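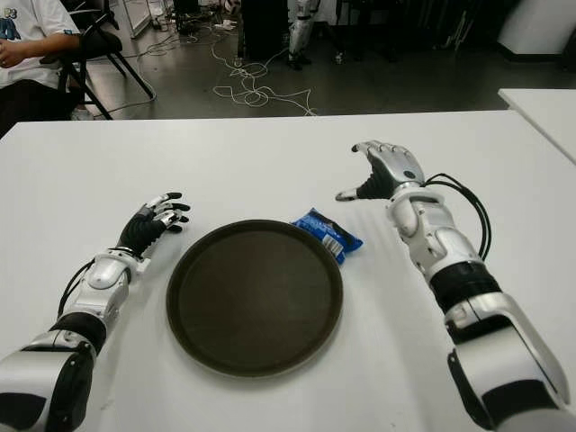 *Tray, snack packet, two hands: the starting layout for the serving chore.*

# Try the Snack Tray Test on your own robot

Can a machine do a household chore yet? My favorite way to find out costs less than a cup of coffee. You need a tray, a small bag of snacks and a two-handed robot you can already drive. The chore is one any kid can do: put the snack on the tray, then carry the tray to someone.

I ran it all through November and had a great time (and swept up a lot of crumbs).

## What you need

- A round tray with a raised lip. Dark on a white table is easy for most vision systems to find.
- A small, soft snack packet. Skip boxes for now, they're too easy!
- A clear table with room for both arms to swing.
- A notebook, or the scoring sheet from the Kovács project if you like forms.

## Setting up

1. Put the tray in the middle of the table, within reach of both hands.
2. Lay the packet just past the far rim, a little to the right.
3. Open both hands and park them on either side of the tray, above the table.
4. Check the arm cables through the full range of motion. I snagged one at the wrist on my second day and lost the afternoon to it.

## Running it

**Part one: the pick.** Bring the right hand down over the packet and close the thumb against the fingers slowly. A crinkly bag changes shape the moment you touch it, so the grasp you planned is rarely the grasp you get. If your hand has a force limit, start low and creep up. The left hand can steady the rim.

**Part two: the drop.** Release close to the tray surface. From higher up, light packets like to skate right over the lip.

**Part three: the carry.** This one is the monster. Both hands have to get under the rim, lift together and stay level. Lift 3 cm, hold, set it down, and only then try moving sideways.

Reset the packet by hand after every try, and turn it a bit each time. A robot that has learned one exact spot will look brilliant until you nudge the bag.

## How mine did

I logged 200 tries with the Nodau control software. The pick worked in 154 of them, which thrilled me. The full chore, carry included, worked in 83. Nearly all the bad ones were tilts, with one hand rising ahead of the other.

So, is it ready for your living room? Mine isn't. It's slow, and I stayed by the stop button the whole time. But the pick alone was beyond my setup last year, and now I get to complain about tray angles!

Next I want to swap in a paper cup, empty at first.

*Last updated 8 December 2019*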